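Ticket 2312
Site: Hurkedgate, station 3
Component: Purkatel hand-held gripper, left unit
Reported by: Venla Niskanen
Assigned to: Assunta Marino
Severity: medium
Status: open, workaround in place

Summary
Left gripper loses holding force on thin handles while the jaw encoder goes on reporting a stable grip. Right gripper not affected.

Reported behavior
Task is toothbrush into mug, left hand carries, right hand steadies the mug. After a stretch of normal running the brush starts to rotate between the fingers, then slides down. Jaw width in the log stays flat through the slip. No fault code. Slip flag never set. Episodes are being saved as good when the object has dropped.

Steps to reproduce
1. Cold start, both grippers homed.
2. Close left on the brush handle, brush upright.
3. Hold over the table, wrist still.
4. Repeat with the wrist rolling slowly toward the mug.
Step 3 passes. Step 4 fails intermittently. Swapping in a thicker handle clears the fault.

Log

09:10 VN. Fault seen on two operators, so grip style ruled out. Finger pads cleaned with alcohol, no change.

09:35 AM. Pulled the left log. Sample rate is 50 Hz as configured. Trigger position and jaw width agree until the roll begins, then trigger moves and jaw width does not. Looks like a stale value being repeated. Timestamps keep advancing, which is why the watchdog stays quiet.

10:05 AM. Marker tracking checked separately. Left plate pose is continuous through the whole episode. Not a tracking problem.

10:40 VN. Wiggled the left cable at the wrist with the gripper closed. Jaw width froze on the second try and came back when the cable was straightened. Could not get the same result on the right.

11:15 AM. Suspect the connector strain relief. Reader code holds the last good packet with no age limit, so a dropout looks like a steady grip. Two faults then, one mechanical and one in software.

13:20 VN. Refitted left cable with a longer loop at the hand. Ran step 4 again, one slip, frozen value again. Better but not fixed.

14:00 AM. Patched the reader to mark the channel invalid after 3 missed packets. Patch is on station 3 only. Luo has been asked to review before it goes to Trasley.

Workaround
Keep slack in the left cable and avoid full wrist roll. Stop the episode if the jaw channel shows invalid. Do not retape the connector.

Still to do
Replace left cable assembly, part requested.
Scan the last 1000 episodes for flat jaw width with a moving trigger, and pull any hits from the good set.
Repeat steps 1 to 4 on the new cable before closing.
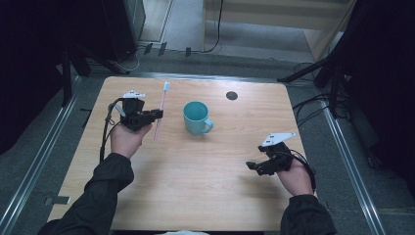 15:30 AM. Scan script is running against the July episodes first. Ticket stays open until the cable is in and step 4 passes on both hands. Venla has the station until then.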